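Film & TV > Documentaries > Tralano: The Last Collection – anyone else seen it?

hemline_hal
2025-02-15
Got back from the Trerness Picture House an hour ago and I have to talk to someone about this! For those who haven't come across it, it's the new documentary on the Tralano knitwear house, directed by Kwadwo Lamptey. 100 minutes and I would happily have sat through another 100. The whole middle section is the pattern cutters arguing over one sleeve – one sleeve! – and I was on the edge of my seat. Has anyone else been?

Bobbin_Jo
Yes, went last night with my sister and we talked about it all the way home. The sleeve argument is brilliant. I also loved that there's no narrator telling you what to feel, you just get the voices from the workroom and the noise of the machines. The bit where the old order book comes out and she reads the names aloud had me in bits.

greyflannel
I'll be the grump then. Beautiful to look at, yes, but it skates straight past the money. There's one caption saying the house owed its mills and then we're back to people stroking mohair. What happened to the mills? Lamptey had the El Khatib brothers sitting right there on camera and asked them about their childhood.

hemline_hal
Fair point about the caption, it does go by in a blink. But I thought the El Khatib interview was the best thing in it? The long pause after he mentions the September show says more than a balance sheet would have done, for me anyway.

greyflannel
A pause isn't an answer though. Compare Lamptey's earlier one, Cikow, where he follows the dye works for three years and you come out understanding exactly who got paid and who didn't. I know he can do it, that's why I'm cross.

Bobbin_Jo
Oh I adore Cikow! But it's a different sort of film, greyflannel. That one was about a factory and this one is about people who can't stop making things. I didn't go in wanting accounts.

selvedge_sam
Did they show the archive? I've heard there are 3,807 sample cards in there and I'd pay the ticket price just to look at those.

hemline_hal
They do, Sam, and you'll be very happy. There's a lovely slow run along the drawers, and then card 229, the green one with the mistake in it that became the famous cable stitch. I gasped out loud and the man next to me laughed (kindly, I think).

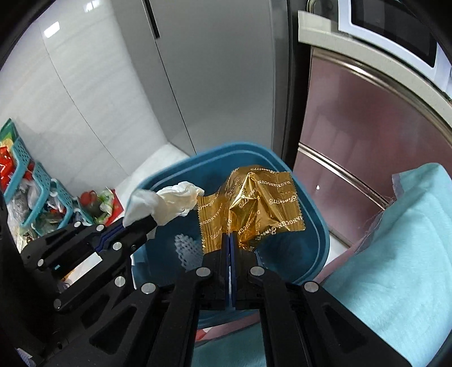

Also the sound! Whoever recorded the knitting machines deserves a prize. It starts as a clatter and by the end you're hearing it almost as music – do see it somewhere with decent speakers if you can manage it.

selvedge_sam
Right, that's me sold. Is it still on at Trerness next week?

Bobbin_Jo
Late afternoon showings only, I think, ring them first. The small screen has the better seats.

greyflannel
Go and see it, Sam, I did enjoy it, whatever I've said up there. Then come back and tell these two I'm right about the mills.

hemline_hal
Ha, deal. I'm going again with my mum so I'll time that caption for you.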